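4. Rules of Practice for Shared Tabletop Workcells

4.1 Scope and derivation

The rules set out in this section apply to any workcell in which a single arm handles small household objects on a fixed table, under teleoperation or under a learned policy. They were drafted by the Jornura working group and revised after comments from the two operating sites, Junen and Drikport. The version reported in this paper is the one adopted on August 5, 2021. An earlier draft, circulated in June, treated object placement and arm clearance as separate matters. Reviewers at both sites objected that the two could not be checked apart, and the present text joins them.

The working group did not attempt to replace the general safety requirements that already govern each laboratory. Those requirements deal with the protection of persons. The present rules deal with the quality and comparability of the recorded episodes, and they apply only once the site's own safety conditions have been met. Where the two conflict, the safety condition prevails and the episode is marked as nonconforming.

A total of 2,422 episodes were reviewed in preparing the rules. Of these, 852 were returned to the sites with at least one query. The queries fell mainly under layout, occlusion and the state of the appliance door, and the rules are arranged in that order.

4.2 Layout

Rule 1. Each layout shall be defined by a written card and a reference view from above. The card names every object on the table and gives its region. Regions are described in relation to fixed items such as an appliance, and not by measured distance alone.

Rule 2. Where one object rests on or in another, the card shall state the relation and the orientation of the upper object. An entry reading "bottle on plate" is incomplete. The operator must also record which way the cap points, as the direction of approach depends on it. In the kitchen layout used at Drikport (Figure 3), the ketchup bottle lies across the plate with its cap end toward the lower part of the plate, and the card is worded accordingly.

Rule 3. Small food items shall be placed with clear table between them, so that each can be grasped without contact with its neighbor. Items of the same type need separate names on the card. Sites had been writing "strawberry" for either of two pieces, and Krūmiņa found that annotators then resolved the name in different ways.

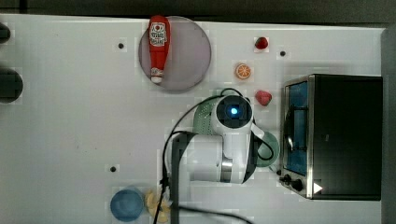 Figure 3. Kitchen layout with the arm over the table, seen from above. The green colander is partly hidden beneath the arm.

4.3 Occlusion

An overhead view is the usual basis for checking a layout, but it is a poor one while the arm is over the work area. In Figure 3 only part of the colander's edge can be seen, and a cable loops over the round teal-green object to the right of the arm. A reviewer working from that view alone could not confirm either item against the card. The following rules were written with such cases in mind.

Rule 4. The reference view shall be recorded with the arm withdrawn as far as the cell allows. If part of the gripper remains in view, the operator shall confirm that it hides no object named on the card.

Rule 5. An object hidden for part of an episode shall keep its name and its last confirmed region. Annotators shall not infer a new position from the motion of the arm. If the object is seen again in a different place, the change is entered at the first view in which it is visible.

Rule 6. Cables shall be dressed so that slack does not rest on loose objects at any pose used in the task. The check is made by moving the arm slowly through its working range before the first episode and after any change to the mounting. Cadwaladr proposed a fixed limit on slack, but the sites use different arms and the limit was not adopted. The rule is stated in terms of outcome, and each site keeps its own procedure for meeting it.

Rule 7. Text descriptions of an episode shall state only what the available views support. Where an annotator cannot tell a lid from a bowl, the general term is to be used and the uncertainty kept in the record. Reviewers may narrow the term later if a second view allows it. They may not narrow it on the strength of the card, since the card records what was intended and the view records what was present.

4.4 Appliances and approach

Appliances with doors account for a large share of failed resets. A door left slightly open changes the space available to the gripper and can alter the outcome of the next episode without any visible change elsewhere on the table.

Rule 8. The state of every door shall be entered at the start and end of each episode as open, closed or not determined. The third value is to be used freely. Rosser's comparison of the two sites showed that operators who lacked this option tended to enter "closed" by default.

Rule 9. The space in front of an appliance door shall be treated as a reserved region. Objects may stand in it only if the card says so, and the card must then state whether the task requires them to be moved first.
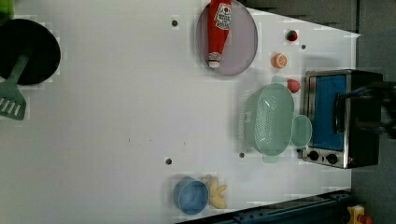

Rule 10. Approach to a door handle shall be made at reduced speed - the value is set by the site - and the operator shall be able to stop the arm throughout. Contact with the appliance body at any point other than the handle is recorded as an event, even where the task is completed.

Rule 11. Soft and irregular objects shall not be used as landmarks. They may shift or change shape when touched, and a region defined by such an object cannot be restored with confidence at reset.

4.5 Application and open points

Compliance is assessed by sampling. Each site submits 23 episodes per review period, drawn by the coordinating group, and a site with more than eight nonconforming episodes repeats the operator briefing before recording resumes. Grewal and Bako carried out the first two reviews jointly in order to settle the reading of Rules 2 and 5.

Two points remain open. The rules do not yet say how a card should be amended when an object is replaced by one of similar shape and a different color. They are also silent on objects that lie partly outside the overhead view, which the Pacheco annotation tool at present accepts without a flag. Both points are held over to the next revision, and sites are asked to record such cases under a free-text remark until then.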